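### 3.2 Where small laundry waits

Participants in the home study were asked where socks, stockings and other small items went between the dryer and the drawer. Of the 40 households, 12 kept a separate container for them. The rest left them in the main pile, where they were folded last or left over for the next load.

The separate container was usually open and shallow enough to reach across without digging. Cristian Mamani, who did the home visits in September, noted that people often put it down on the nearest table and sorted from there – the table was part of the routine even in homes with a laundry room. We used the same arrangement for the sorting task, with a pink perforated basket on a light wooden tabletop. 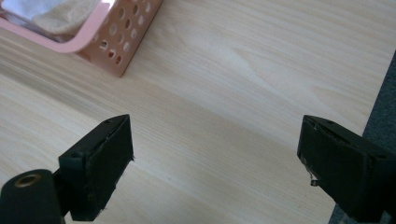
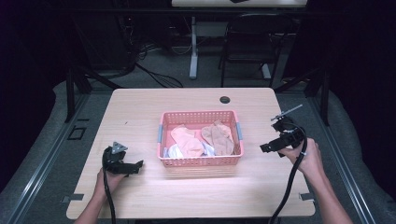

Figure 2. The pink basket on the table, with soft items inside.

### 3.3 Items and sorting rules

Thin items were the main source of disagreement. Stockings hold no shape once they are dropped in a basket, and two of them in similar beige tones can be taken for a pair when they are not. Following Lundgren, we scored a pair as correct only if both length and color matched. Crumpled items were scored the same way as flat ones.

Each participant sorted 100 items over 2 sessions. Items left in the basket at the end of a session were recorded as unsorted – they were not counted as errors.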